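Snack box

A snack box, also called a treat box or snack parcel, is a container filled with a mixture of small, individually wrapped foods and given, mailed or kept for later use. The contents are usually shelf-stable sweets, cakes, crackers and baked snacks. The term covers boxes assembled at home as well as those sold ready-made by subscription, although the two differ in packing method and in the choice of contents. This article deals mainly with boxes packed at home.

Terminology

"Snack box" is used for any mixed assortment in a rigid container. "Care package" is a wider term that may also include toiletries, clothing or letters. In the Prarberg area the word "fill" is used both for the contents and for the act of packing, and a box that has been packed but not yet sealed is said to be "on the fill".

Container

The most common container is a corrugated cardboard box with folding top flaps. Boxes are often reused from earlier deliveries, in which case old labels are removed or covered before mailing. A flat piece of cardboard may be laid in the base to stiffen it, or stood upright to divide heavy items from fragile ones. Tins and plastic tubs are also used, mainly when the box is to be kept in the house and refilled.

Box size is chosen after the contents have been gathered. A box that is too large allows packets to slide and crush one another, while one that is too small places pressure on cakes and puffed snacks. Guidance issued by Clirnex, a packing supply firm, recommends that the highest item sit just below the fold line of the flaps.

Contents

Home-packed boxes usually combine several types of food. Wrapped hard candies and chews are used in large numbers and serve partly as filler, as they settle into gaps between larger items. Bar-shaped sweets and wafers are placed along the walls. Single-portion cakes in sealed packets are valued by recipients but are the items most easily damaged. Baked and fried snacks in clear or printed bags hold air, and this gives them some protection against light pressure.

Foods that melt, leak or carry a strong smell are generally left out. Chocolate is often avoided in hot weather. Drinks are seldom packed with dry snacks, as a leaking bottle can spoil a whole box. Where drinks are included, they are sealed in a separate bag and stood at one end.

Dates printed on the wrappers are checked before packing. When items are taken out of a larger retail bag, the date and the list of ingredients may remain on the outer bag only. In such cases it is usual to copy both onto a slip of paper, particularly when the recipient has a food allergy.

Packing

Packing is normally done on a wide, flat surface such as a table, a floor mat or a made bed. The open box is set to one side and the snacks are placed beside it in a single pile or in groups. Sorting before filling makes it easier to see duplicates and to judge whether the assortment is balanced in color, flavor and size.
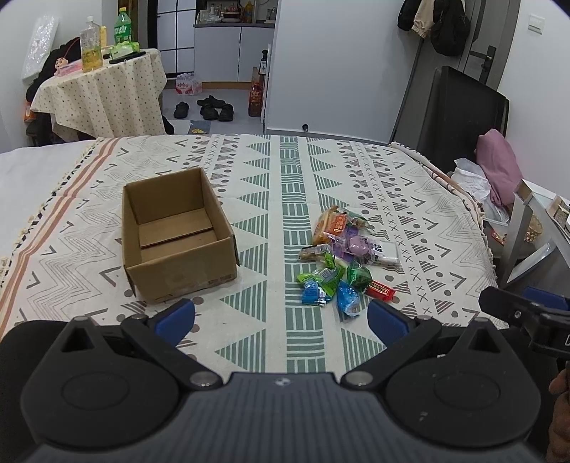
Yi-an Yeo wrote in response to an earlier version of this article that the pile should never be sorted by type at all. In Yeo's view, a box filled from an unsorted heap gives the person opening it something different at every layer, while a sorted one tends to end up with all the candy at the bottom. Ok-hee Koo, in a note published with that response, accepted the point for candies but held that cakes should still be set aside and packed last.

Two orders of filling are in general use. In the layered method, firm items form the base, small candies are poured over them, and soft or airy packets are laid on top. In the standing method, bars and flat packets are placed on edge in rows, so that all of the contents can be seen when the flaps are opened. The layered method is preferred for mailing. The standing method is preferred for boxes handed over in person - it is more attractive but shifts easily when tilted.

Remaining gaps are closed with crumpled paper or additional candies. The flaps are folded down and the box is gently shaken before taping. If movement is heard, more filler is added.

Occasions

Snack boxes are given at birthdays, at the start of a school term and on moving to a new home. They are also sent to students and relatives living abroad, often with foods that are hard to find in the place of residence. At Uron, a student residence in Prarberg, boxes are exchanged between floors each January. Each box in the exchange contains 11 items, of which three must be homemade or locally produced.

Storage

An unopened box is kept in a cool, dry place away from direct sunlight and off the floor. Once opened, it is usually treated as a shared supply, and cakes and baked snacks are eaten before hard candies. Torn or punctured packets are removed when found, as crumbs and sugar attract insects and may soften the cardboard.

See also: Care package; Gift basket; Lunch box

This page was last revised on May 31, 2026.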